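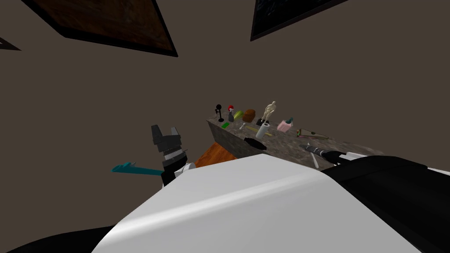 ## 6 Simulationsplatz für den Tag der offenen Tür

Stand: 18. September 2018. Dieser Abschnitt beschreibt Aufbau und Ablauf der Vorführung in Raum 308 im Haus Clandville. Die Simulation läuft in der Umgebung Tang, gesteuert wird über das Bedienpult von Zuston. Für die Installation der Software gilt Abschnitt 3.

### 6.1 Vor dem Einlass

1. Vorführrechner und Bedienpult einschalten. Zuerst den Rechner, dann das Pult.
2. Netzwerkkabel prüfen. Das Pult wird nicht über WLAN betrieben.
3. In Tang das Projekt `Plavham` öffnen und die Szene »Arbeitsplatte« laden. Der Ladevorgang dauert einige Minuten.
4. Beide Arme in Grundstellung fahren (Menü **Roboter > Grundstellung**).
5. Kameraansichten den Bildschirmen zuordnen: Kopfansicht auf den großen Wandbildschirm, Handgelenkansichten auf die beiden kleineren Bildschirme am Pult.
6. Einen Probelauf ohne Publikum durchführen und die Szene danach zurücksetzen.

**Hinweis:** In der Szene »Arbeitsplatte« liegen Gegenstände sehr verschiedener Form auf engem Raum, darunter ein Brot, eine Gliederfigur, eine weiße Rolle und ein Mikrofon auf einem dünnen Ständer. Für Gäste, die selbst steuern möchten, eignet sich das Brot am besten. Das Mikrofon kippt leicht und sollte den eingewiesenen Personen vorbehalten bleiben.

**Achtung:** Während des Ladens keine Taste am Pult drücken. Die Eingaben werden gespeichert und nach dem Laden ausgeführt.

### 6.2 Die Handgelenkansicht erklären

Viele Gäste finden sich in der Kopfansicht sofort zurecht, in der Handgelenkansicht nicht. Planen Sie dafür etwas Zeit ein.

1. Den Arm anhalten und die Handgelenkansicht auf den Wandbildschirm legen (**F6**).
2. Den Greifer öffnen und schließen. So wird klar, welche Teile im Bild zum Roboter gehören.
3. Den Arm langsam zur Seite fahren und darauf hinweisen, dass Gehäuse und Finger im Bild ihre Lage zum Bildrand kaum ändern, die Umgebung dagegen schon.
4. Erst danach ein Objekt anfahren.

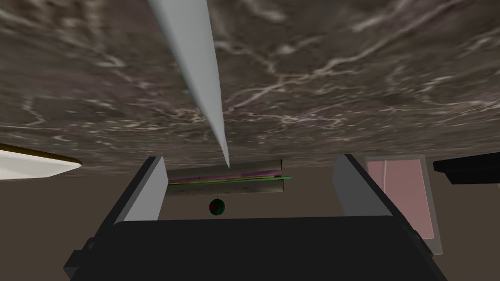

Als Ziel dient in der Regel das Sandwich. Es ist flach und länglich, und seine farbigen Schichten sind auch aus der hinteren Reihe zu erkennen. Vor dem Zugreifen wird der Greifer so ausgerichtet, dass das Objekt in der Lücke zwischen den offenen Fingern erscheint.

5. Geschwindigkeit am Drehregler auf Stufe 2 stellen.
6. In kurzen Schritten annähern und nach jedem Schritt den Joystick loslassen.
7. Abstand in der Kopfansicht kontrollieren. Die Handgelenkansicht allein reicht dafür nicht aus.
8. Greifer mit der grünen Taste schließen. Die Taste halten, bis das Pult einen Ton ausgibt.

**Hinweis:** Dass ein Gegenstand im Bild zwischen den Fingern liegt, bedeutet noch nicht, dass er in Reichweite ist. Er kann ein gutes Stück dahinter liegen. Diese Frage kommt bei fast jeder Gruppe, sie lässt sich am einfachsten durch Umschalten zwischen den Ansichten beantworten.

**Achtung:** Bei Stufe 4 und höher reagiert der Arm für Ungeübte zu schnell. Diese Stufen vor der Übergabe an Gäste unter **Pult > Begrenzung** sperren.

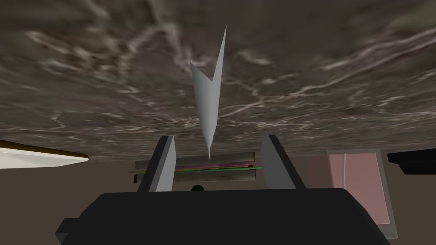 **Negin Daneshvar**
*Leitung Vorführbetrieb und Besucherprogramm*

### 6.3 Gäste am Bedienpult

1. Nur eine Person steuert, die Betreuung steht rechts neben dem Pult in Reichweite der Stopptaste.
2. Sitzhöhe einstellen, Joystick und Greifertaste zeigen.
3. Eine Runde dauert einige 21 Minuten, Einweisung eingeschlossen.
4. Nach jeder Runde **Szene > Zurücksetzen** wählen. Die Objekte kehren an ihre Ausgangsplätze zurück.

Bei Kindern den rechten Arm sperren und nur mit dem linken arbeiten lassen.

### 6.4 Störungen

| Anzeige oder Verhalten | Maßnahme |
|---|---|
| Bild der Handgelenkansicht steht | Ansicht mit **F6** neu aufrufen |
| Arm reagiert nicht | Stopptaste entriegeln, Grundstellung anfahren |
| Objekt fällt durch die Arbeitsplatte | Szene zurücksetzen |
| Meldung »Puffer 2000 voll« | Aufzeichnung beenden, Projekt neu laden |

Lässt sich eine Störung nicht beheben, die Aufzeichnung vom letzten Probelauf abspielen. Sie liegt im Projektordner unter `Wiedergabe`.

### 6.5 Nach der Vorführung

1. Arme in Grundstellung fahren und das Projekt ohne Speichern schließen.
2. Sperren unter **Pult > Begrenzung** aufheben.
3. Pult ausschalten, danach den Rechner herunterfahren.
4. Fragen der Gäste, die offen geblieben sind, in das Heft am Pult eintragen. Die Einträge werden bis zur nächsten Vorführung im Dezember beantwortet.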